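Segmenting head-camera recordings into contact phases with Ullcombe

Updated May 2022

Ullcombe splits a recording into phases (reach, contact, manipulate, release) and writes one label per video sample. The labels are what Alcombe reads when it trains a policy, so errors at this stage carry through to the controller. These steps assume a working install and a set of recordings already converted to the Drerham layout.

1. Check the timestamps

Run ullcombe check on the session folder. It reports any gap longer than 86 ms between neighboring samples. A session with gaps can still be segmented, but set gap_policy to split first. The default, fill, interpolates hand positions across the gap and will happily place a contact event inside it.

2. Run the hand tracker

ullcombe track --hands 2 --out tracks/

The tracker writes wrist position, fingertip positions and a confidence value for each hand. Loose sleeves pull the wrist estimate toward the elbow, so for contact detection use fingertips only:

contact.source = fingertips
contact.min_conf = 0.6

3. Handle glare and shadow

The object mask is grown from color. On a glossy tabletop near a window, the washed-out area can be merged with a pale object. Turn on mask.reject_saturated. A shadow on a wall behind the table moves with the operator's head and can show up as a second moving object - mask.plane_only limits the search to the table surface and whatever stands on it.

4. Set the phase thresholds

A phase shorter than 15 samples is merged into the one before it. This suits pick-and-place. For lids, where fingers lift and press again quickly, we use 6. Two-handed contact needs its own setting:

phase.bimanual = require_both

With require_both, contact starts when the second hand arrives. With either, it starts at the first. Do not mix the two in one training set.

5. Review and export

Open the session in the Ekwueme viewer and step through the transitions. Most mistakes sit at the end of manipulate, where the fingers are still on the lid but no longer moving it. Correct these by hand, save, then run ullcombe export. The exporter writes shards of 500 labeled clips and a manifest. If it stops with error 1904, the manifest from an earlier export is still in the output folder. Delete it and run the command again.

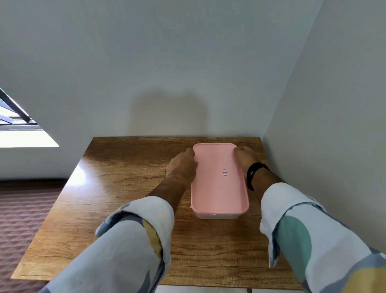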